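Product Review: Dokico Sheer Curtain Panels, White
Residential Furnishings Review Desk
Reviewed by Maxine Lockyer

Summary

The Dokico sheer panel is a lightweight window covering sold in white, in a single weight and four lengths. It is intended for living rooms, bedrooms and small offices where daylight is wanted and full privacy is not required. The desk reviewed two panels over a period of 20 weeks, ending in February. The product is recommended for most households, with reservations concerning the hem and the instructions supplied.

Materials and construction

The label states that the fabric is 100 percent polyester. The weave is a fine open grid, visible at arm's length and hardly noticeable from across a room. Each panel as tested measured 156 centimeters in width before gathering. The side seams are narrow and straight. The heading is a plain rod pocket with no lining tape, and purchasers who use rings or clips will need to supply their own.

The bottom hem was less satisfactory. On one of the two panels it had been sewn with a slight drift, so that the left corner hung lower than the right. Clémence Jacquet, who assessed the sewing for this review, considered the fault minor but noted that it was visible against a level windowsill. The panel was unpicked and sewn again by hand in one evening. A replacement could have been requested from Dokico under the purchase terms, although the return postage is charged to the customer.

Installation

The panels arrived folded in a flat packet with sharp creases at each fold. The leaflet advises hanging for 48 hours and makes no mention of ironing. After two days the creases remained plain to see. A cool iron through a cotton cloth removed them, and the fabric showed no shine or puckering afterward. The leaflet should be revised on this point. It is also printed in very small type and gives the rod diameter in inches only, while every other measurement is metric.

A standard Aubert tension rod was used for the living room window and passed through the pocket without catching. The thicker Dronda pole in the bedroom was a tight fit. Readers with a decorative pole should measure it before ordering.

Light and privacy

Performance by day was the strongest feature of the product. Glare on a desk placed beside the window was noticeably reduced, and the room remained bright enough for reading until late afternoon. The view outside is softened and can still be made out from indoors. After dark, with lamps lit, the panels offer very little privacy, and a second layer is advised for any room that faces a street.

Where the cloth is doubled it becomes considerably more opaque and takes on a creamier tone than the single layer. Households that prefer a fuller appearance should therefore order at least twice the width of the window.
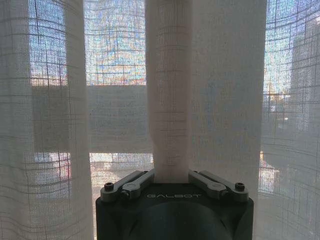

Gathering the panel to one side requires some care. The fabric is slippery and springs out of a loose tie, and a narrow cord leaves diagonal creases at the point where it grips. A broad tieback in soft cotton gave better results. The Zavau holdback, a rounded hook fixed to the wall, also performed well and left the pleats above it smooth. Neither accessory is included with the panels.

Laundering

Both panels were washed four times at 30 degrees on a delicate cycle and rehung damp. There was no measurable shrinkage. Bernadette Gaillard, who conducted the laundering trial, reported one pulled thread near a side seam after the third wash, where the panel had not been placed in a mesh bag. The remaining washes were done with a bag, and no further damage was found. The white has held its color, with no yellowing along the edge nearest the glass.

Assessment

The Dokico sheer is a sound, modest product. Its fabric is pleasant, its daytime performance is good and it withstands ordinary washing. The finishing of the hem is inconsistent – buyers should inspect both panels before removing the tags – and the leaflet falls short of what a first-time purchaser needs. The desk's rating is four out of five.

Item reference: 3707. Correspondence about this review may be addressed to Capucine Ferrand at the Review Desk, Room 408.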